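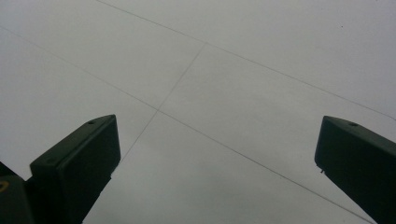 Fig. 4. Grey surface with crossing lines and, towards the upper right, one small dark speck.

4. Cleaning and checking the worktop

Do this after the Tapsell top has been fixed to its base (section 3) and before anything is stored on it. The same steps apply to the Fukdale side table, which has the same finish.

4.1 First clean

1. Leave the top to stand for 30 minutes after removing the protective film.
2. Wipe the whole surface with a dry microfibre cloth, working from the back edge to the front.
3. Mix 20 ml of Skumico surface cleaner with one litre of lukewarm water.
4. Dampen a second cloth in the mixture and wring it out well.
5. Wipe again, following the direction of any lines and then going across them.
6. Dry with a clean cloth. Do not leave water standing on a line or where two lines meet.

Note: Skumico cleaner is supplied as a concentrate. Do not pour it straight on to the top.

4.2 Lines and specks

Look along the surface from a low angle, with the light coming from one side. Lines may differ in strength – a faint one is easy to miss from directly overhead.

1. Draw a fingertip lightly over each line. Both sides should feel level.
2. If one side feels higher, go back to step 3.6 and adjust the feet.
3. Press a damp cloth on any dark speck for a few seconds, then lift it off. Do not scrape.
4. If the speck remains, mark its position on the inspection sheet and carry on.

Caution: Never use a blade, wire wool or scouring powder. Damage to the matte finish cannot be polished out.

4.3 Regular care

Wipe daily with a damp cloth. Repeat the full clean once a month, or more often in a workshop. Tea and ink should be wiped up straight away.

Replacement cloths are sold by Imik under part number 557. For marks that will not shift, write to Ewan Kereama at the Imik service desk, giving the serial number from the underside of the top.

Go on to section 5, Fitting the rear shelf.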